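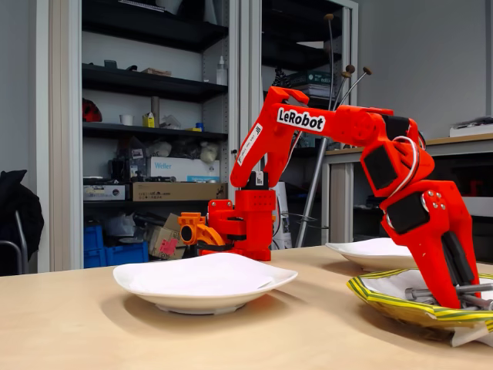

Plates on the light wooden table, Plallstead workroom.

To: Codwood Facilities list
Subject: Re: Plates in the workroom

Dear colleagues,

Thank you for the enquiry below. The plain white plates are to remain on the table. Metal rods are to be kept in the plate with the yellow and green stripes and should not be moved to the white ones. Any change of colour coding will be advised in December.

Workroom Services, Codwood

On 19th October, the Wultberg office wrote:
> Please confirm which plate is to be used for the grey rods, and whether the white plates may be returned to the kitchen.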